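Keeping the Office Computer a Little Longer

Midmont replaces its desktop computers on a schedule that few of its employees have ever read. For most of the past decade the rule was simple: a machine left its desk after four years, whatever its condition. In December the city's purchasing office extended that period to 6 years, and the change has altered the daily work of several departments.

The decision followed a review led by Wendy Rudd, the city's director of administrative services. Her staff found that 424 machines were due for replacement in a single budget year, many of them used only for email, forms and the permit database. 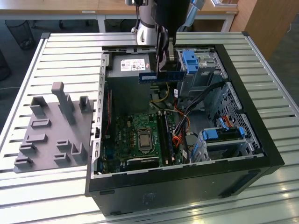
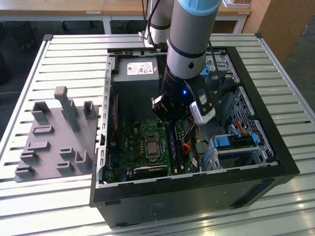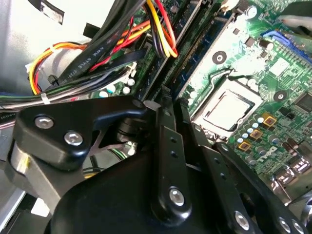 A desktop computer with its internal parts exposed.

Reading time: 2 minutes

Under the new policy, a department must request an inspection before it orders a replacement. Added memory or a new drive is considered first. Of the city's 2,621 desktops, 47 were approved for early retirement in the first round.

Not every department welcomed the change. Ferenc Hajdu, who manages the planning office, argued that drawing software places heavier demands on a computer than the review allowed for. His staff were granted an exemption — a narrow one, limited to workstations used for mapping.

The public library took a different view. Its head of services, Rozália Lengyel, had already kept catalog terminals in use well past the old limit. "Our readers want a keyboard that works and a screen they can see," she said. "The age of the machine has never come up at the desk."

The savings have been set aside for staff training and for the repair of the council chamber's sound system. A second review will consider printers, which the present policy does not cover.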